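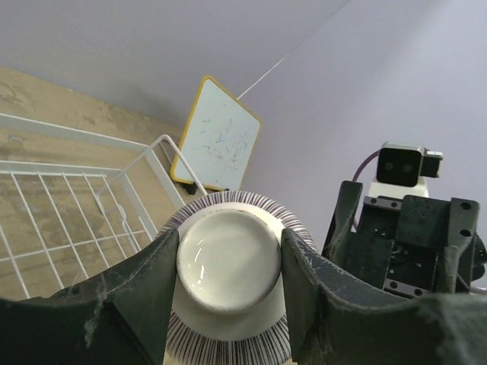
Striped bowl held foot up at the wire rack, wrist view.

Curnard gallery: two-arm dish handling

Curnard is our study of how a robot can learn to pick up and turn over tableware from wrist camera video alone. The policy was trained on 1000 demonstrations recorded in the Chala lab, using 21 dishes. We held 7 of them back for testing.

Bowls gave us the most trouble. With one arm the policy often lost its grip partway through the turn, so from June we trained both arms together. Each test dish got 15 tries, and drops are counted as failures in the results table.

Gallery put together by Henok Abdella. Colour settings are the same throughout.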